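Making Paths with Wooden Blocks

A path is a line of blocks placed end to end. Plain blocks work as well as coloured ones.
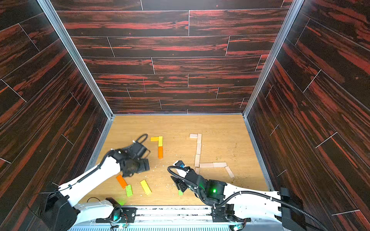
Turning a corner

Lay one block flat. Put the next one under its end, pointing a new way. Now the path has a bend.

Blocks that are not in the path yet can lie anywhere on the floor.

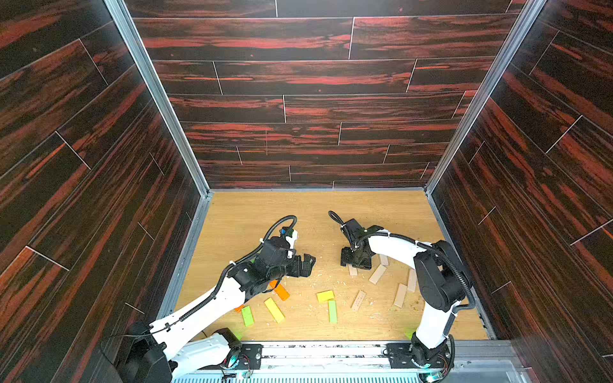
Choosing colours

You can use any order you like. Yellow, orange and green are easy to tell apart on a pale wooden floor.
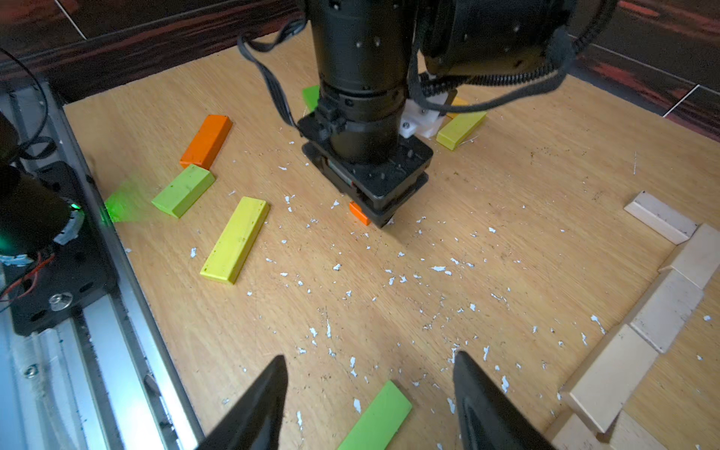
A path with 2 corners can make a zigzag. Start with a short line across the top, slope down, then turn again.
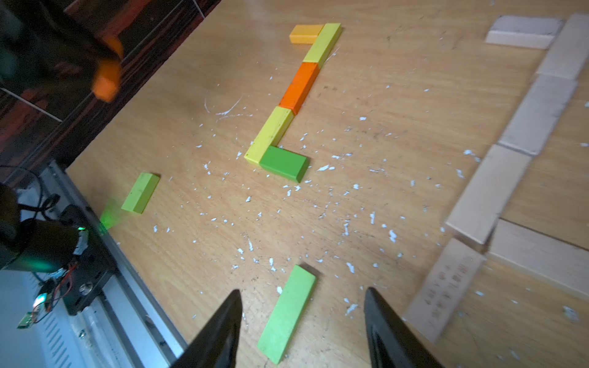

Try drawing your zigzag on paper afterwards. Which letter does it look like from the other side?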